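In Praise of the Switch on the Wall

My grandmother went round the house every night before bed and turned things off. The wireless, the lamp with the fringe, the kettle, the cooker at the big red switch, and then the hall light last of all, so that she climbed the stairs in the dark with one hand on the rail. We children thought it was terribly funny. I am now very nearly the age she was then, and I have started doing it myself (though I leave the hall light on until I'm safely up, my knees being what they are).

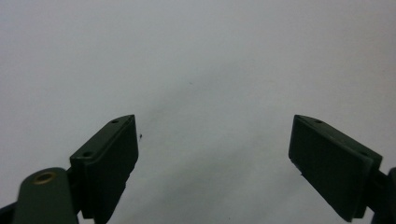

Wiklow Home and Household Circle

I bring it up after our April meeting, where the talk got round to electricity bills, as it always does, and a good half of the room said they had stopped turning anything off at the wall years ago. It's only pennies, they said. Well, perhaps it is. But I do think we have lost something by letting everything in the house stay half awake all night long, with its little lights glowing away in the corner, waiting for us to want it.

I sat down one wet afternoon with my old bills, which I keep in a biscuit tin, and compared the year before I took up Gran's habit with the year after. The first came to £714 and the second to £665, so that's £49, and I would be fibbing if I said it was all down to the switches, as we had a mild winter and my son moved out with his computer. Still, £49 is £49, and it bought a very nice lunch in Drevia with change for the bus.
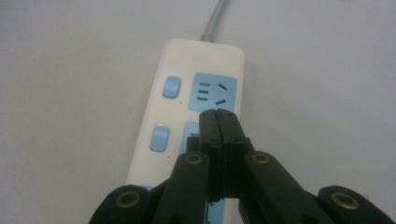 A power strip with light blue switches.

What I like best, though, is how quiet it makes the place. You go from room to room, you see that the back door is locked and the cat is in, you notice that the fern wants watering. It takes me nine minutes if I don't stop to read anything. My neighbour has an app that does the whole business from her armchair, and she is very happy with it, and I wouldn't dream of arguing with her over the fence. But she does tell me she lies awake wondering whether it has worked!

There are things you must leave on, of course. The fridge, the freezer, anything medical, and the box for the telephone if that's how your calls come in. I once turned off the freezer by mistake and we ate nothing but peas and fish fingers until Thursday's shopping would have been a luxury, so do put a bit of tape over that one.

Try it for a month, that's all I ask, and bring your bills along to the autumn social. I'll bring the biscuit tin.

Dilani Wanigasekara
September 2021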